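Laundry Room Storage - Frequently Asked Questions

Applies to all Gustness apartments with an in-unit washer and dryer. Last revised 22nd May.

Can I store things on top of the washer?

Light items, yes, between loads. Clear the lid before you start a cycle. A top loader moves during the spin, and anything with a smooth base will travel toward the edge. Glass is the main concern.

Can I store things on top of the dryer?

Yes, within limits. The dryer top does not open and moves less than the washer. Keep the total weight low and leave the console free so the dial can be turned without reaching over anything. Do not push boxes down behind the machine, where the exhaust duct runs.

What should I use to hold small bottles and jars?

An open basket with handles. It can be lifted off in one movement, and you can see what is in it without unpacking it.
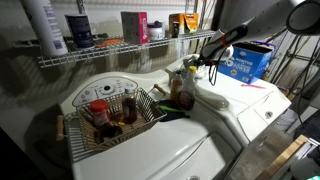
Weight matters more than size when you choose a basket. Wire weighs less than solid board and does not hold spilled liquid, so a leak shows up on the surface underneath and can be wiped the same day. A rectangular wire basket with two wooden handles, like the silver one on the washer lid, takes a few jars and a bottle. Put short jars at the front and taller bottles at the back. Anything that does not fit should go on a shelf, with squeeze bottles stored cap up.

Can I keep food in the laundry room?

Sealed dry goods and unopened bottles are acceptable. Spices keep better elsewhere, as the room is warm and humid when the dryer is running. Never keep food and detergent in the same basket. If a container has lost its label, throw it out.

How much can the wall shelf carry?

The standard wire shelf is the Masson model, item 458, held by 4 wall brackets. Use it for paper goods, folded cloths and light boxes. Liquids over 2 quarts belong on the floor or in a cabinet. Do not hang wet clothing from the front rail - the brackets are not rated for a pull in that direction.

My shelf has come loose. What do I do?

Take everything off it and report it through the Emau tenant page. Do not refit the anchors yourself. The old holes have to be filled first.

How do I clean up a sticky spill on the machine?

Warm water and a soft cloth, with a drop of dish soap if needed. Syrup and oil should be wiped up before they reach the seam around the lid. Do not use scouring powder on the enamel or on the printed markings of the control panel.

Can I add a cabinet?

Ask first. The Famum narrow cabinet is approved for all layouts except the corner units. Requests go to Hervé Hervieu at the building office, with the width of the free wall in inches.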